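Wuledine Foundation, Small Grants for Public Interiors
Interim report, 11/24/25
Grantee: Clitetti Library Trust
Prepared by: Tamara Roman

1. Scope

The grant covers repainting and relighting of the ground-floor reading room and the adjoining corridor at the Wimow branch. Work on the upper floor is outside the grant and is not reported.

2. Work completed

Surface preparation was finished in September. Loose paint was removed from the corridor walls and two areas of failed plaster behind the radiators were cut out and patched. The patches were left to cure before priming. One coat of primer and two finish coats have been applied in the corridor. The reading room has been primed only.

Of the 81 light fittings in the schedule, 73 have been replaced. The remaining eight are over the main stair and need a platform, which Vlachopoulos will supply under the existing contract. Wiring to the replaced fittings was tested by circuit and no faults were recorded.

3. Variations

The original specification called for a satin finish throughout. Myrto Konstantinidis, who inspected the corridor for the Trust, found that satin showed the plaster repairs under the new lighting. The reading room specification has been changed to matte. The paint supplier has accepted the return of unopened satin stock, less a restocking charge of $200.

4. Color and finish

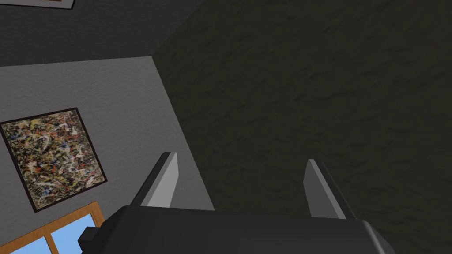
The reading room will have gray joinery against off-white walls. Two grays were considered for the shelving, and both will be tried on sample boards before an order is placed. The preferred combination is a flat, matte dark gray for broad horizontal surfaces and a paler gray for inner faces, much as on the gripper and the inside of its left finger. Edges will be slightly rounded before painting to reduce chipping.

5. Budget

Spending is within the approved total. The contingency line stands at $900 after the restocking charge. No additional funds are requested.

6. Next period

Finish coats in the reading room, shelving samples, stair fittings. Final invoices will be submitted with the closing report.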